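Checking gripper width before you train on it

Most guides to cleaning hand-held gripper data begin with the camera pose. I'd begin with jaw width, which everyone assumes is fine and which has cost me more evenings than pose ever did. The steps use Stanex, but any tool that can plot two columns will do.

1. Plot the raw width for every episode before any filtering. Look for flat tops. A flat top may be a fully open jaw, or it may be the detector repeating its last good value. The default settings won't tell you which.

2. Find a wide-open moment in the video and compare it with the number.

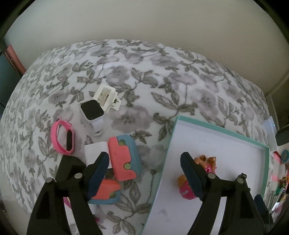 Do this per device. Veerle Jansen keeps one calibration file for both of hers and says the difference is small. I asked how small and am still waiting.

3. Switch off gap filling. The manual calls it "smart". It draws a straight line between two readings, and a policy will happily learn that line as a slow, confident close on nothing.

4. Mask the fingers before running the object detector. Dark pads next to dark items get merged, and the confidence score stays high while it happens. Don't trust the preview on a tidy table. Try it on clutter. 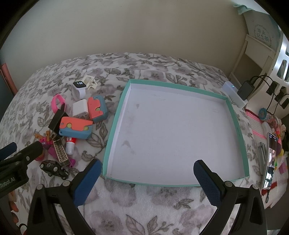

5. Rerun and count what you lose. My set had 2,187 clips, and the strict filter rejected 15 of them. That sounded too good, so I opened the rejects by hand and found 2 were perfectly usable. I haven't checked the accepted ones with the same care, so treat the low figure with suspicion.

6. Save the raw widths beside the cleaned ones. Version 2 of the exporter overwrites them unless you untick "replace source".

Shayne Pomare has a script that does steps 1 to 3 in one go. It works on Shayne's data.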